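Protokoll der Besprechung Galerie, Projekt Flutia
20. Oktober 2018

TOP 1: Der blaue Tisch am Geländer bleibt auf der Galerie. Flaschen und Broschüren sind abends wegzuräumen.

TOP 2: Fedard liefert 200 neue Broschüren. Die alten werden bis Februar ausgelegt.

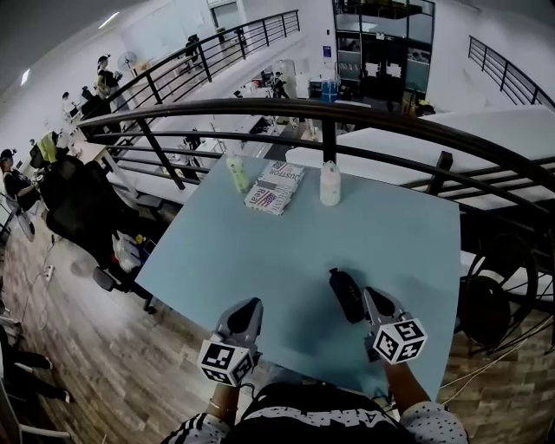 Restbestände gehen danach an Skestov. Der Antrag, 4 weitere Bürostühle zu kaufen, wird vertagt.

TOP 3: Kabel und Steckdosenleisten am Boden werden an der Wand verlegt. Angebot Kaewmanee liegt vor, angenommen mit 3 Enthaltungen.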